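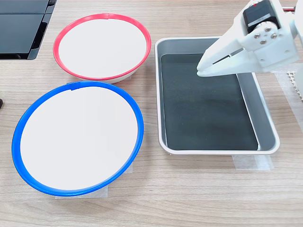

Trenusitz, Thursday, May 30, 2024

4. Comparing the two grippers

4.1 The table

So, the setup. I wanted a sorting task that was boring enough to run all day and still hard enough to make a bad gripper look bad, and I ended up with the one in Figure 1: pick small parts out of a metal tray and drop them into one of two bowls, red rim or blue rim. I tried fancier layouts back in January (a rack, a slide, even a little turntable, which I loved and everyone else hated) and they all added trouble of their own. A tray and two bowls is easy to reset, and you can see a miss from across the room!

Figure 1. The work area between trials, with the Huvus gripper over the dark floor of the tray and the two bowls to its left.

The tray has a dark liner in it. We started with bare metal, and the overhead lights bounced off the bottom so badly that the wrist camera kept reporting parts that weren't there. With the liner in, most of that went away. It also gives the fingertips a little something to push against, so keep that in mind when you read the slip numbers below. I didn't rerun the bare-metal trials for the second gripper, and I probably should have.

Tape matters more than I expected. Hakim Nair ran the first full day of trials with the bowls just sitting there, and by the afternoon one of them had crept far enough toward the edge that the arm was dropping parts beside it. Those trials are thrown out. For everything reported in this section we used clear tape, and checked it at each reset.

4.2 The grippers

Both grippers go on the same arm, with the same mount, the same wrist camera and the same controller settings. The first one, Huvus, is our own design. It's white plastic with a pair of tapered fingers, driven by a single servo. The fingers come down to a narrow tip, and that was the whole idea: get in between two parts lying side by side without shoving either one. The second one, which we call Osman after the lab it came from, has wide flat pads with a soft rubber face. It's heavier and it closes more slowly, and it's a real pleasure to use on anything round.

I should admit my bias here. I drew the Huvus fingers (all seven versions of them), so I went in hoping they'd win. To keep myself out of it, Hakim scored every trial from the recorded video, and I didn't see his sheet until we were finished.

4.3 How we ran it

Each gripper got 260 pick attempts, split over the same set of parts: short bolts, plastic caps, flat washers and a rubber ball that nobody could agree on the size of. An attempt counted as a success if the part left the tray and ended up inside the correct bowl within one motion. If it bounced out, that was a miss, even when it was a very pretty pick. The arm was driven by the Vornmont controller, with the gripper close time capped at 700 milliseconds. Osman would have liked more time than that, and I go into what happens when you give it more in Section 5.

At the start of every trial the arm parked over the corner of the tray nearest the red bowl. I picked that spot for a dumb reason (it kept the arm out of the overhead camera's view of the bowls) and then left it alone, so the first move of every trial is a little shorter for parts on that side. Both grippers had the same advantage, but if you're planning to copy the layout you may want to park somewhere in the middle.

4.4 What we saw

Washers first, because they were the big surprise. A flat washer on a flat liner is a miserable thing to grab, and I'd assumed the narrow tips would own that category. They did fine when the washer was out in the open. Close to the wall of the tray they were terrible: one finger would ride up the slope, the other would stay low, and the washer would flick away across the liner. Osman's pads were too wide to even try near the wall, so the controller skipped those picks and went for an easier part, and its score looks better than it deserves. We now count a skip as its own outcome, separate from a miss.

On bolts and caps Huvus was clearly ahead, mostly when the parts were crowded together. I watched it lift a cap from between two bolts without moving either of them and I may have cheered. The ball went the other way. The hard plastic tips touched it at two small points and it rolled out from between them again and again, while Osman just squished down on it and carried it off.

The servo on Huvus held up well, though it did lose a bit of its closing position over a long session. After the first 100 picks the tips met 2 millimeters off from where they'd started. We re-zeroed it at every break from then on, and the drift stopped showing up in the scores. I haven't worked out if it's the servo or the plastic giving way a little under load. Hakim bets on the plastic, and he's already printing a stiffer set of fingers for the next round.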